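From: Meriem Abdel Rahman
To: navcombe-users
Date: March 29, 2018
Subject: Re: Minutes template, numbering of open items

Abelardo Ocampo wrote:
> The template restarts numbering under each heading, so
> we end up with several items called 2. Can we number
> straight through and keep the number until an item closes?

Agreed on numbering straight through. Morsy exports already do this, and the field is wide enough for five digits. I would leave closed numbers unused; Geeta's index from December still points at them.
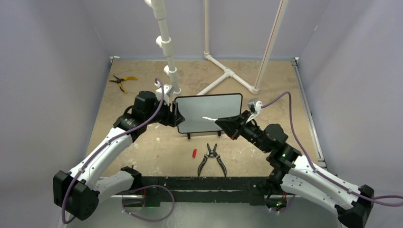 Two points remain open. First, items carried over from a previous meeting should keep the original date in column 5. The current template overwrites it with the date of the latest edit, which makes the age of an item impossible to read. Item 26 looks new and is not.

Second, board notes. Text copied from a whiteboard should go in as written, abbreviations included, with any expansion in square brackets. Reda has been correcting spelling on entry and the search then misses the original term.
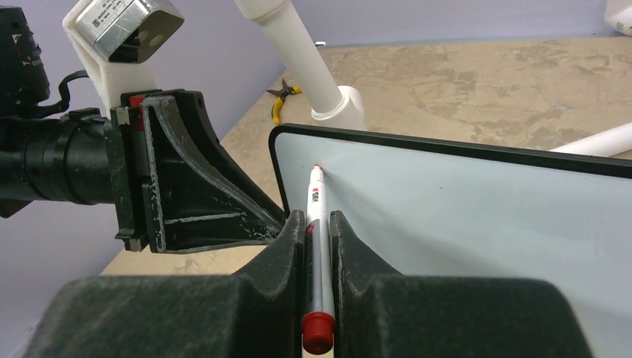

Drafts go out within 48 hours and corrections come back to the list, not to me. If there are no objections I will change the template and leave the old one under its present name.

Meriem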